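Workshop > Notebooks > Finishing > Countertop oil tests

Oil trial no. 4, the slow one. Picking up from the September pages, which Saodah has in the binder if anyone wants the old numbers.

Three oils this round: Kemine hard wax, Dal Bello satin, and the plain linseed blend Murali mixed. Boards all from the same Trundwood delivery. Sanded to 120, then 180. Stopped there. Last time we went to 240 and the Kemine just sat on top and rubbed off on my sleeve.

Weights before first coat (grams):
board A 1,093
board B 746 (the short one, offcut)
board C 2,347

B is too small really but it's what was left. Don't compare totals, compare gain per face. Chandrasekhar did the areas, they're on the back of the delivery slip.

First coat on everything by 10. White pad, wipe off after 15 min. Dal Bello went tacky faster than the tin says, had to go back with a clean rag and a bit of fresh oil to loosen it. Kemine fine. Linseed blend fine but smells, door open all morning and Sebastián complaining about the cold.

Edges and end grain: drank it. Gave the end grain on C a second wipe right away, then a third. Should of masked it and done ends separately. Next time ends first, faces after.

Water rings: not yet. Want 11 days cure before any of that. Coffee, red wine, vinegar, beet juice, same as before, same cups. Yamuna wants turmeric added, says that's what kills her own counter at home. Ok, turmeric.

Loven job: they want the L-shaped top with a rounded inside corner, no square one. Template the radius before cutting, the last router bit burned on the curve and we sanded it for an hour. Need new bit. Need to ask them about overhang too, drawing says one thing and the email says another.

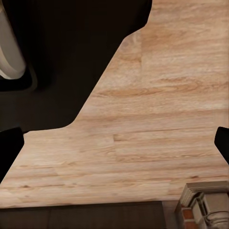 Page last changed: 31 Oct 2020

Color for Loven: pale honey, some darker amber in the grain ok, a few knotty flecks ok. They do NOT want it going orange. Linseed blend is probably out then, it yellowed on the window sample. Leaves Kemine or Dal Bello. Murali says try his with a little white pigment, fine, one board, not C.

Rags: outside, flat, on the rail. Found two balled up in the bin again.

To do
- second coat A and B, light, after denib with gray pad
- reweigh all three before AND after
- bit for the radius
- call Loven re overhang
- turmeric
- get the scale back from Chandraskhar's bench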